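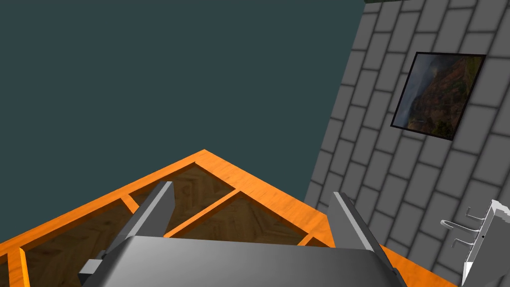

I joined the manipulation club in April on the understanding that I would get to play with a robot. What I have mostly played with is a simulator, and in the simulator, for reasons lost to club history, the interior decoration is very ambitious. Our gripper works over a big orange timber frame, with a floor of swirly brown parquet below it, beside a gray brick wall slanting off at an angle that still makes me grab the desk. Somebody hung a canyon landscape on the bricks. It has a thin black border and a moody sky and is nicer than anything in my apartment. The gripper, meanwhile, got two pale fingers and a dark lump of a palm, so we know where the art budget went.

The project is called Kaltance. Theerawat Yensuk named it and won't say what it means. The idea is to train a policy that can pick up small parts and put them where we ask, and to do it in rooms that look different every time, so that it learns the job and ignores the wallpaper. Walls change, pictures change, lighting changes. My contribution has been the rooms. I have a degree in progress and I am choosing bricks.

We set the first long run at 1,000 episodes. It died at 331 because I had filled the disk with saved frames, having been told twice by Sunee Saithong to turn that off. She took it well. She wrote "331" on the whiteboard and boxed it, and it has stayed there through two cleanings.

The second run finished. The policy reached for the part with real confidence and closed its fingers in the air next to it, over and over, like a man feeling for his glasses. Idalina Torres spent an evening on the reward code and found that we were paying it for being near the part and hardly anything for holding it. So it hovered. I've had jobs like that.

With her fix in and the episodes cut to 600 steps each, it started grabbing things. Then it started dropping them, and that's where we are now. Ingegerd Westerberg thinks the friction values are off. Theerawat thinks it's the camera angle. I think it's the floor, mainly because I made the floor and nobody else is going to bring it up.

Orathai Thepsuriya, our adviser, wants 5 clean seeds before she'll look at a graph, and a written page on what we changed between runs. I've got two seeds and half the page. The other half is a paragraph about disk space that Sunee keeps sending back with comments.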